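January
Posted by Tratent press desk

TRATENT OPENS STAND LIBRARY AT SIRNHAM: TRY IT ON A TABLE BEFORE YOU BUY IT

Tratent, the small homeware and desk goods seller, is opening a try-out table at its Sirnham shop this month. Phone stands and larger device stands, all out of the box, all there to be picked up and fiddled with. No glass case, no security cable. Put your own phone on one, tilt it, see if you like it.

The idea came out of returns. Over 300 stands came back last year and most had nothing wrong with them. Too low, too steep, wrong colour for the kitchen. Hard to tell from a product page.

So, a table. Ordinary height, ordinary chair, a proper cloth on it. Customers can sit down and try a stand the way they would at home, with a recipe up or a video call going. Staff will leave you to it unless you ask.
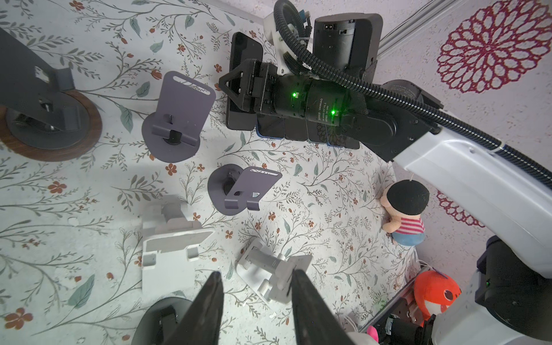
Purple and white phone stands with a larger dark grey device stand, on a leaf and blossom print cloth.

The opening range is called Plosness and comes in a handful of finishes. Purple has been the surprise, it was meant to be a short run and is now staying in for the year. White is the steady seller. Prices start at £15 for a phone stand. The bigger stands for larger devices go up to £99, and yes we know thats a jump, they are a lot heavier and come with a longer guarantee.

Also new: swap cards. Buy a stand at Sirnham, take it home, and if it doesnt suit bring it back with the card and change it for another of the same price. Stand needs to be clean and in one piece. Box not needed. First 100 customers get the card free, after that it comes with any order over the counter.

The table cloths are by Brandão, who also supply the napkins and runners in the shop window. Cloths are on sale seperately, the two sizes we stock are on the shelf by the door. Wash cool, iron on the back.

A few practical bits. Shop opens at 10am, try-out table runs until 4pm. No booking. Small step at the front entrance, level access from the car park side. Bring your phone with its case on if thats how you use it, a thick case does change the fit. Tablets welcome too.

Review stands available for press on request, please say which colour and allow a week for post. Higher res pictures can be sent the same day.

ENDS

Contact: Tratent press desk, Sirnham shop | © Tratent, all rights reserved | Back to top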